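# Lurnier Hand Gripper, Club Set

The Lurnier is a hand-held gripper with two jointed fingers, sold in sets for school robotics clubs and student projects. Pupils work it by hand to practise picking and placing before they write any code for an arm. The club set comes with two grippers, so a pair can share a table.

## In the set

- 2 hand-held grippers, black
- 4 finger pads, fitted
- Spare pads, one pair
- Printed task cards by Mercedes Ayala

Each gripper weighs 294 g. The set costs £170 and is sent out from our Grurkent store. Clubs ordering for the Tuvora sorting contest in June should put the team name on the order form.

## Using it in a club session

Sorting is the first task on the cards. Put a mix of small household things on a table with an open box, and have each pupil move them one at a time. Todor Gashi has run the task with more than 100 pupils in his after-school class and suggests starting with soft items.

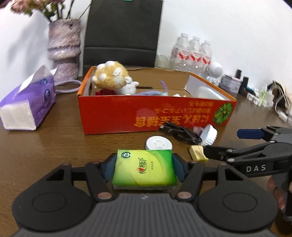
Pads wear faster than any other part and can be bought separately. They sit on the inner face of each finger and take most of the pressure. A pocket tissue pack held between the two pads is a good check after fitting a new pair: close the fingers slowly and stop once the pack is held. A bar of soap is harder, so leave it for later in the session. Wipe the pads with a damp cloth afterwards.

Replacement pads: order code Wan 2.

Page updated Oct 8, 2020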